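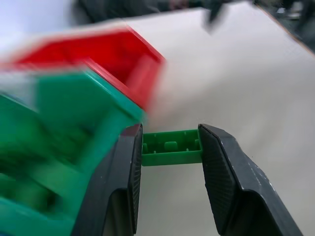

Staditport、11/09/2018

図1 緑色のプラスチック製ブロックと、黒い二本指のグリッパー

3. 監督交代後の選手起用と試合運営

3.1 対象と資料

本節では、シーズン途中に監督が退任したクラブにおいて、後任者の着任前後で選手起用がどのように変化したかを検討する。対象としたのは、Staditport地域リーグに所属するLolard、KvamおよびBimskaの3クラブである。いずれも調査期間中に監督の途中退任を経験し、公式記録とクラブの発表文書がともに保存されている。調査期間を通じて下部リーグへの降格はなく、対戦相手の水準に大きな断絶は生じていない。

分析の基礎となる資料は、リーグ事務局が公開した366試合分の公式記録である。記録には先発選手、交代選手、交代の時刻、警告および退場、得点者が含まれる。負傷者の情報は公式記録に記載がなく、クラブの広報文および地域紙の報道により補った。収集した報道記事は400件で、同一の通信文を転載したものは一件として扱った。監督の退任理由については、クラブの発表と本人の会見における発言が一致しない場合があり、その際は両者を併記したうえで分類を保留した。

退任の形式は、辞任、契約解除、双方の合意による契約終了に区分した。ただし、辞任として発表された事例であっても、理事会との協議が先行していたことが報道から読み取れるものがある。形式上の区分が実態をどの程度反映するかは資料から確定できず、以下の分析では退任の形式を主たる説明変数として用いていない。

3.2 先発構成の変化

先発構成の変化は、前の試合から引き続き先発した選手の割合により測定した。以下、これを継続率と呼ぶ。出場停止による欠場は規則上避けられない変更であり、算出から除外した。負傷による欠場も原則として同様に扱ったが、広報文に復帰の時期が明示されていない場合には、選手が控えに登録された最初の試合をもって復帰とみなした。

Lolardでは、監督の退任直後の試合で継続率が低下し、その後は退任前の水準に戻った。変更が集中したのは中盤の両側であり、守備陣の構成はほぼ維持されている。暫定監督は前任者のもとでコーチを務めた人物で、練習の進め方を変更しない旨がクラブから発表されていた。継続率の一時的な低下は、戦術の転換よりも、出場機会の少なかった選手を確認する目的によるものと解釈するのが妥当であろう。

Kvamの経過はこれと異なる。退任直後の継続率には目立った変化がみられず、正式な後任者が着任してから緩やかに低下した。後任者は外部から招かれており、着任までの期間は育成部門の責任者が指揮を執っている。この責任者は就任時の会見で、現有の構成を次の監督に引き渡すことを自らの役割と述べた。発言の内容は実際の起用と整合する。

Bimskaについては解釈に注意を要する。退任の時期が移籍期間と重なっており、先発構成の変化には選手の加入と放出の影響が含まれる。加入選手を除いて再計算したところ、継続率の低下幅は縮小したが、低下そのものは消失しなかった。前任者が常時起用していた主将が控えに回った試合が複数あり、この点は地域紙でも繰り返し取り上げられている。

3.3 交代枠の使用

試合中の選手交代についても、着任の前後で比較を行った。得点差を統制しない場合、三クラブとも新監督のもとで最初の交代が早まる傾向を示した。しかし、先制を許した試合では監督のいかんを問わず交代が早くなるため、単純な比較は成績の変動を反映するにとどまるおそれがある。そこで、後半開始時に同点であった試合に限定して比較を行った。

限定後の結果では、Lolardにおける差は認められなかった。Kvamでは交代の時刻が早まり、とりわけ前線の選手に対する交代でこの傾向が顕著であった。Bimskaでは試合ごとのばらつきが大きく、一定の方向を見いだすことはできない。該当する試合数はクラブにより偏りがあり、統計的な検定の結果は参考として扱う。

交代枠を使い切らなかった試合の扱いには別の問題がある。控え選手の登録数が規定に満たない試合では、交代を行わなかったのか、行えなかったのかを公式記録のみから判別できない。該当する試合は比較の対象から外し、付表に一覧を掲げた。

3.4 報道における評価との関係

監督交代の効果は、しばしば直後の数試合の成績によって語られる。収集した記事のうち、後任者の手腕に言及したものの多くは着任初期に集中しており、その後は言及の頻度が急速に低下していた。この時期の対戦相手には上位のクラブと下位のクラブが偏って含まれることがあり、記事の評価と、対戦相手を考慮した成績との間には隔たりが生じやすい。

Lolardの暫定監督に関する記事では、守備の安定が評価の中心に置かれていた。一方、公式記録にみられる失点数は退任前から減少に転じており、減少の開始を監督交代に帰することはできない。Kvamに関しては、後任者の着任当初に批判的な記事が多く、4月に入って論調が変化した。同月の記事は若手選手の起用に触れたものが大半を占めるが、当該選手の一部は前任者のもとですでに控えに登録されていた。

なお、記事の論調の判定は二名の評定者が独立に行い、判定が分かれたものは協議により決定した。判定の一致度を確認するため、無作為に抽出した100件について期間をおいて再評定を実施している。再評定で判定が変わった記事の多くは、監督個人への評価とクラブ経営陣への評価が同じ段落に混在するものであった。この種の記事については、監督に直接言及した文のみを判定の対象とし、理事会の対応や補強方針に関する記述は別の項目として記録した。経営陣への評価の推移は次節で扱う。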